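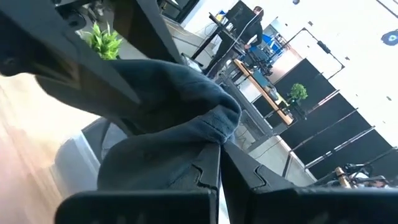
I've been buying decent clothes for years and ruining them in the wash for nearly as long, so these are the habits I've finally settled into. My good navy trousers came from Collow and cost me almost 200 pounds, and I'd like them to see me out!

Wash dark things inside out, on cold, with half the powder you think you need. Do up the zips first. I skip softener altogether on anything stretchy (it leaves a sort of film, and then the knees go shiny).

Wool jumpers get folded, never hung. If one starts to bobble, lay it flat on a table and go over it with a fabric comb, short strokes, all in the same direction. My friend Seija Salminen uses a disposable razor and swears by it — I tried that once and now own a jumper with a hole in the elbow.
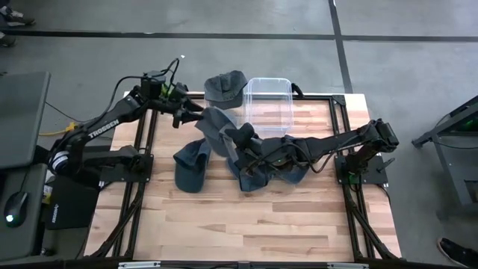
Rernton, April 5, 2019

A few of you asked about silk after last month's bit on linings. I wash mine by hand in a basin of cool water with a drop of baby shampoo, roll it up in a towel and press, then dry it flat away from the radiator. Iron it on the wrong side while it's still a touch damp. Ties I leave well alone, and the one time I got gravy on a Tasach one it went straight to the cleaner's.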